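Port Towns and Trade — notes for week 4

Hello again! We left off last time with the monsoon winds, and I promised I'd get on to what happens to a town when its ships stop coming. I've used Khamphan as our main case because it's small enough to walk across and the old street plan is still easy to read.

Start at the river mouth. The first landing place was a mud bank with 2 jetties, and everything grew back from there — warehouses first, then shophouses, then the temples and the mosque on slightly higher ground. Farodora, further down the coast, did it the other way round and put its market on the hill (we'll come back to that, it's a lovely puzzle).

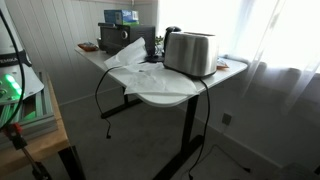 Toaster and electric kettle on a white-topped desk.

Now, the shophouses. Please don't write in your essays that they're narrow "because of tax" and leave it there. Tax may be part of it, but long plots also gave more families a door on the street, and in a trading town a door on the street was your living. At Khamphan the plots run back a very long way, with a courtyard in the middle to let the air in.
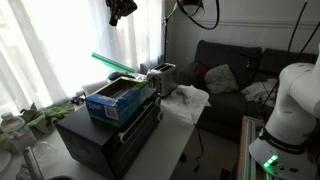 Black toaster oven with a blue Ziploc box on top.

By its busiest years the port had 900 households, and then the river silted up. It took 100 years or so of slow trouble, with bigger ships anchoring further and further out and small boats ferrying the cargo in. I find this part rather sad, but it's also why the old quarter survived. There wasn't the money to knock it down!
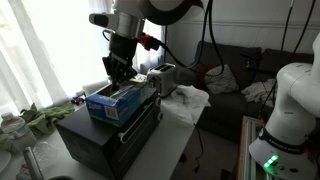

Visitors are the new trade, of course. The old rice store is a guesthouse now and the customs shed sells iced coffee. Have a think about who gains from that and who has had to move out to the edge of town, and bring me a view on it, even a half-formed one. 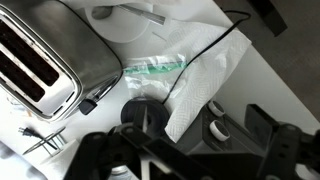 For next time, read the chapter on Farodora and sketch a rough map of its market hill. Pencil is fine, and so is getting it a bit wrong.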